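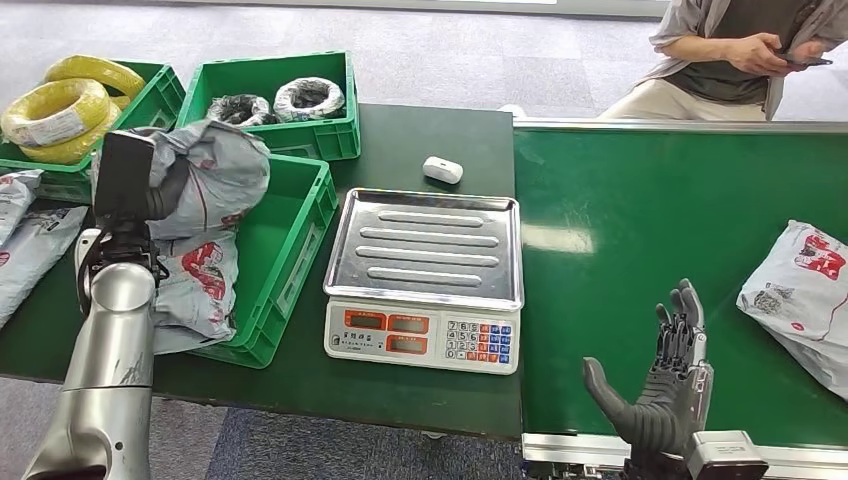 Thread on dimensional weight, which is what small shippers get wrong most often when they compare quotes. I do parcel cost audits, and the last one covered 1407 outbound parcels from one seller, Lilmont.

Dimensional weight is length times width times height, divided by a number the carrier picks (the divisor). The carrier compares the result with the scale weight and bills the larger one. A low divisor means a higher bill for the same box.

Worked case. Box is 18 x 12 x 9 inches, so 1,944 cubic inches. Divide by 139 and you get 13.99, billed as 14 pounds. Divide by 166 and you get 11.71, billed as 12. The contents weigh 4 pounds. The scale doesn't matter here.

Rounding comes next. Some rate cards round each side to a whole inch before multiplying. A side of 11.6 becomes 12. Others round every fraction up, so 11.1 is also 12. Read the definitions page of the contract. It is usually near the back.

Of the 1407 parcels, 176 were billed above the weight Lilmont had entered on the label. I pulled all of them. The largest group was one carton size, entered in the software with its inside dimensions. Carriers measure the outside.

Second group: soft mailers. A mailer has no fixed height, so the entered height is whatever the packer typed in. The measuring equipment reads the highest point. A sweater folded in thirds bills differently from the same sweater folded in half.

Evelien Postma at Hoekstra asked me how they should set heights for mailers. My method: pack the ten best sellers, lay each flat, measure the peak, store that value per item. Don't let the label screen default to 1 inch.
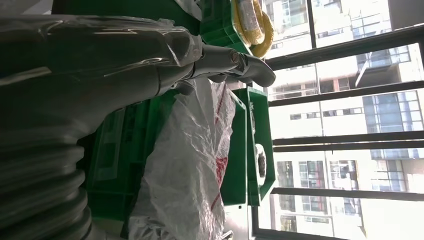 Does switching from boxes to mailers lower the billed weight?

Only when dimensional weight is what sets the bill. If the item is dense and already bills on the scale, the mailer saves you the weight of the cardboard and nothing else.

Disputes. Carriers set a deadline for contesting an adjustment, and it differs by contract. Of the 176, I found 54 worth filing. The carrier credited 9. Those 9 had a photo of the packed parcel with a tape measure against each side. The other 45 had a spec sheet from the box supplier.

Ksawery Pietrzak asked whether negotiating the divisor beats negotiating the base rate. Run both against your own shipment file. For light, bulky goods the divisor usually wins. For hardware or books it does close to nothing.

Columns I ask for: entered dimensions, billed dimensions, scale weight, billed weight, zone, adjustment code. If your export has no billed dimensions, request them from your account rep. Mine took until October to send them.

Next thread is residential surcharges.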